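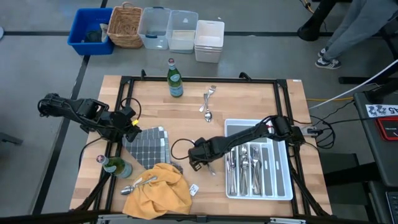
Muss der Not-Aus vor jedem Lauf gedrückt werden, auch wenn er gestern noch ging? Vor jedem Lauf, an beiden Armen, mit laufendem Programm.

**Checkliste Besteckzelle, Werkstatt Brokbridge, April**

- [x] Rahmen am Tisch verschraubt. Eine Schraube nachgezogen, sie hat geseufzt.
- [x] Kabelschlaufen an den Handgelenken frei, ganzer Schwenkbereich von Hand abgefahren
- [ ] Kabel am rechten Armfuß geordnet. Steht seit Februar auf der Liste und fühlt sich dort wohl.
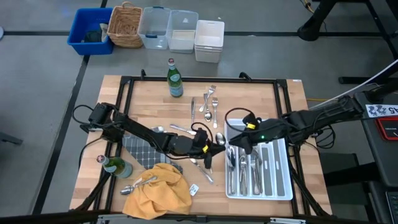
*Renu Upadhyay, Zellenbau und Abnahme*

- [x] Mindestabstand der Greifer in der Software: 17 mm. Vorher stand da 0, was immerhin ehrlich war.
- [x] Glasflaschen bleiben drin, Tempo deshalb auf fast 134 mm/s begrenzt
- [x] Messer zählen als Messer, auch die stumpfen. Hände weg, solange die Motoren Strom haben.
- [ ] Greifkraft mit der Federwaage geprüft. Federwaage verliehen.

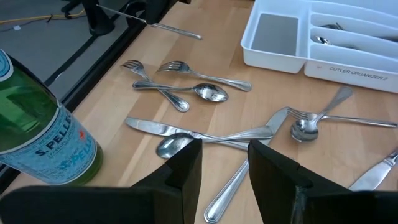
Raelene Lockyer merkt an, ein Messer, das über die Tischkante ragt, gehöre vor dem Start zurückgelegt, und zwar von Hand und stromlos; sie wolle dafür eine eigene Zeile.

- [ ] Nichts ragt über die Kante (Zeile Lockyer)

Nächste Prüfung nach 600 Griffen, Zählerstand 395.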